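Mesh office chairs: which ones to keep?

Forum > Small Office > Furniture and Layout

tarnier_jo
We're cutting back to a smaller room in January and I have to decide which chairs come along. They came from different places over the years and no two of the ones I'm looking at match. People sit at desks most of the day but also get up a lot and push chairs out of the way, so weight and rolling matter as much as comfort. Floor is bare polished concrete, no carpet and no mats.

What would you keep, and what would you check first? I can test things but I don't know what to test.

nandi_m
Casters before anything. Most office chairs ship with hard casters meant for carpet. On concrete they skate away when you stand up and they're loud. Soft tread ones cost very little and pull straight out of the base on most chairs. Turn the chair over, pull, push the new one in. Check the stem size before you order.

After that I'd look at the mesh. Press your palm into the middle of the back and let go. If it stays baggy the chair is done, because replacement mesh costs more than a used chair.

robichaud60
Disagree on casters first. Gas lift first. Sit in it at full height for 10 minutes and see if you're lower than when you started. Casters are cheap, like you said, so why would they decide anything? A sinking cylinder is a pain to get out without a puller.

nandi_m
They decide how the chair feels on that floor. But fine, check both.

tarnier_jo
OK, I went through them. List so far, in the order I'd keep them:

1. The one with the white plastic frame around a dark mesh back, gray seat. It has a white piece across the top of the back that I think is meant as a handle. Easy to grab when you want to move it. Lift holds. My worry is the white plastic, which shows every scuff.
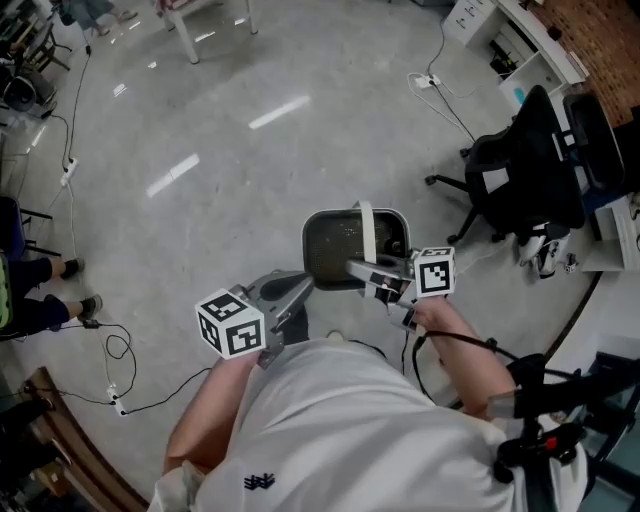
2. The black one with the high mesh back, five-spoke base. Most comfortable for me. Heavier to push around. Lift holds, one caster is stiff.

3. The black one with the blue seat edge, normally at the white desk by the brick wall. Lift drops over an hour or so. Nobody complained, but I think people just got used to it.

mack_t
Number 1 would be my pick too. Don't drag it by the top of the back though. The back on a lot of these is held to the seat by 2 bolts under a cover and they work loose if you haul on the top every day. We had one at Testow where the back came right off in somebody's hand. Snug them up when you change the casters.

Scuffs on white plastic come off with a melamine sponge. Go easy or it goes dull.

robichaud60
I'd put the high back at the top. If people sit most of the day then sitting is the job. Moving it takes 2 seconds.

jerolitz_fan
Has anyone mentioned cords? I see a power strip on the floor near the chairs. Soft casters or hard, a chair rolling over a cord all day will chew it up. Get the strip mounted under the desktop in the new room before the chairs go in. Screws if you own the desk, heavy adhesive strips if you don't.

tarnier_jo
Good point, that strip has been on the floor since we moved in. It's going under the white desk.

nandi_m
Also keep shoes out of the way of the base. I caught a lace in a caster once and it took needle-nose pliers to get it out.

mack_t
What's the plan for number 3? If it's only the lift you can swap the cylinder. Pipe wrench on the cylinder, penetrating oil, wait overnight. I wouldn't pay a shop for it.

robichaud60
Or put a clamp collar on it at the right height if the same person always uses it. Ugly but it works.

tarnier_jo
It gets shared, so no collar. I'll try the pipe wrench, and if the cylinder won't budge I'll give the chair away and say what's wrong with it. Keeping 1 and 2 for sure. Soft casters are ordered for both.

mack_t
Post the stem size when they come, I need a set too.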